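Bortolotti break room gets its tables back

The second-floor break room at Bortolotti reopened Monday after a cleanout that took six days and removed 1,684 items, among them a fondue set, four left-footed rain boots and enough soy sauce packets to float a canoe.

The lighting distributor hired Clutulness, a two-person organizing outfit, after employees complained that they were eating lunch at their desks for lack of a flat surface. Noemi Mahmoud, who runs the firm, said she had been warned by email that the room was "a little busy."

"I opened the first drawer and it was full of keys," Mahmoud said. "I asked what the keys were for, and they told me the keys were for the other drawers."

There are 17 drawers. None of them lock.

Every object that left the room was written down on a list, which now hangs beside the refrigerator and has become popular reading at lunch. Mugs take up the first page and a half. Plastic lids without containers come next, followed by containers without lids, two groups that were introduced to each other over an entire afternoon and found to have nothing in common. A banner reading "Good Luck Dale" was kept for a week in case Dale came back for it. The company has no record of a Dale.

Staff had until Friday noon to claim belongings from a row of folding tables in the hallway. Most of the mugs went home. The fondue set drew three claimants, then none once it was pointed out that whoever took it would have to wash it. What was left went to a thrift store across town, apart from the soy sauce, which the thrift store declined in writing.

Italo Cocco, the office manager, had set aside $3,000 for the project and said it came in under budget. The difference bought shelf liner and a new microwave. The old one, a Plumivow with a door that had to be held shut with a hip, was retired without ceremony, though a few people in accounting are said to have touched it on the way out.

The new arrangement runs on what Mahmoud calls the one-home rule. Coffee things live by the coffee machine. Plates live above the sink. Anything without a home goes on the windowsill for one working day, and then it goes away. By mid-morning on Monday the windowsill held a stapler, a single glove and a bag of potting soil.

Opinion on the rule is divided. The warehouse crew likes it. The design team has asked whether the windowsill period could be extended to two days for items of sentimental value, and has declined to say which items. Cocco said he would think about it, in a tone that suggested he already had.

There was also the matter of the shared snacks, which used to be spread through eleven of the drawers and were governed by a system of sticky notes, some of them hostile. "Not yours" appeared on a box of crackers in three different handwritings. Cevus, the tenant downstairs, had its own shelf for reasons that nobody on either floor could explain, and has been given it back in a box.

Snacks now have a white tabletop to themselves, and anyone who takes the last of something is supposed to replace it by the end of the week. Results so far are mixed. The pale green tray is empty except for a few smudges and a tiny dark speck. The orange woven basket is doing better, with two items in it, one of them a small red packet with a cartoon-like character on the wrapper. Cocco plans to go shopping before lunch tomorrow - he would like it known that he is not buying crackers.
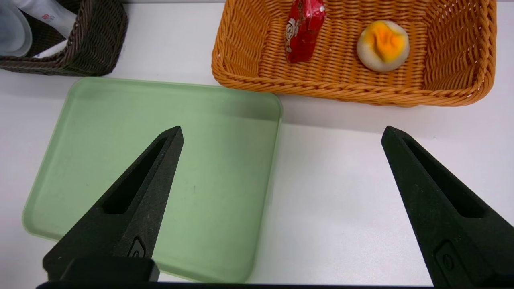
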